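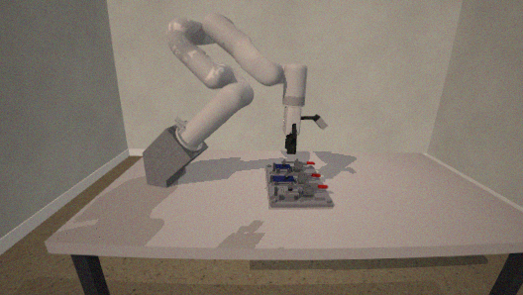

안녕하세요, 작은 페인트 가게 브레스투베르(Brestuver)를 꾸려 가는 글리케리아 브레토스입니다. 보도자료는 원래 점잖게 써야 한다는데, 저는 그런 글을 쓰면 손이 굳어서 그냥 평소 말투로 전하겠습니다. 저희가 새 실내용 무광 페인트 '델리아(Dellia)'를 내놓습니다! 색은 전부 24가지인데, 그중 절반 넘게가 회색 언저리예요. 왼쪽 벽은 푸른 기가 도는 회색, 뒤쪽 넓은 벽은 베이지 섞인 회색, 오른쪽은 그보다 한 톤 어두운 베이지 회색, 이렇게 벽마다 조금씩 다른 회색을 쓴 방을 떠올려 보세요. 창문도 그림도 없는 벽인데 색이 서로 달라서 모서리가 또렷하게 살아나지요. 저는 이런 조합을 정말 좋아합니다. 매장에 오시는 분들이 "회색이 다 거기서 거기 아닌가요" 하실 때마다 속으로 얼마나 할 말이 많았는지 몰라요.

2024년 2월 15일 목요일부터 매장과 전화로 주문을 받습니다. 첫 물량은 색마다 100통씩 준비했고, 다 나가면 5월에 다시 만듭니다. 작년에 흰색만 잔뜩 만들어 놓고 창고에서 한숨을 쉬던 기억이 있어서(네, 아직도 좀 남아 있습니다) 이번엔 욕심을 줄였어요.

델리아를 만들게 된 건 순전히 저희 집 현관 때문입니다. 북향이라 낮에도 어둑한데, 견본책에서 고른 따뜻한 회색을 발랐더니 벽이 온통 보랏빛으로 보이는 거예요. 두 번을 덧칠하고 결국 포기했습니다. 그 얘기를 배합 담당 라도미르 니콜로프스키에게 했더니, 다음 날부터 회색만 섞기 시작하더군요. 손바닥만 한 견본으로는 모르겠다며 아예 문짝에 칠해서 창가에도 세워 보고 복도에도 세워 보고, 한동안 작업장이 문짝 가게 같았습니다.
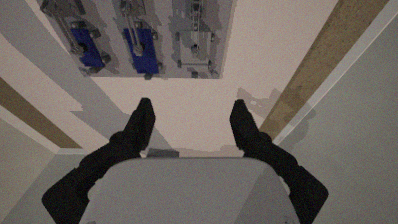 그렇게 골라낸 색들이라 이름도 저희끼리 한참 다퉈서 지었습니다. '젖은 자갈', '보리차 식은 날', '분필 상자', '일요일 셔츠' 같은 이름이 붙었는데요, 마지막 것은 룽나파 수완나랏이 끝까지 우겨서 살아남았습니다. 룽나파는 색상 상담을 맡고 있고, 이번 제품에 대해 이렇게 말했습니다. "회색은 옆에 뭐가 있느냐에 따라 얼굴이 바뀌어요. 바닥재 조각이나 커튼 천을 꼭 들고 오세요. 벽 사진만 보고는 저도 장담 못 해요."

분홍 기가 도는 색도 있습니다. 처음엔 회색에 분홍이라니 좀 망설였는데, 밝은 나무 바닥 옆에 두니 의외로 차분하더라고요. 침실에 쓰실 분은 이쪽부터 보시길 권합니다. 다만 형광등 아래에서는 분홍이 많이 죽으니, 저녁에 켜는 조명 밑에서도 한번 보고 정하세요.

용량은 두 가지, 작은 통과 큰 통입니다. 롤러로 두 번 바르는 걸 기준으로 배합했고, 첫 칠과 둘째 칠 사이에는 6시간을 두시면 됩니다. 욕실 안쪽처럼 물이 직접 튀는 벽에는 권하지 않아요. 그런 곳에는 기존 제품인 '디토(Dito)'를 그대로 쓰시면 되고, 디토도 같은 색으로 맞춰 드립니다.

출시를 맞아 무료 색상 상담도 엽니다. 한 번에 6분씩 모시고, 예약은 이드리스 프로버트가 매장 전화로 받습니다. 견본 카드는 우편으로도 보내 드려요. 취재나 제품 사진이 필요하신 기자분들도 이드리스를 찾아 주세요. 월요일은 쉽니다.

문의: 브레스투베르 매장, 이드리스 프로버트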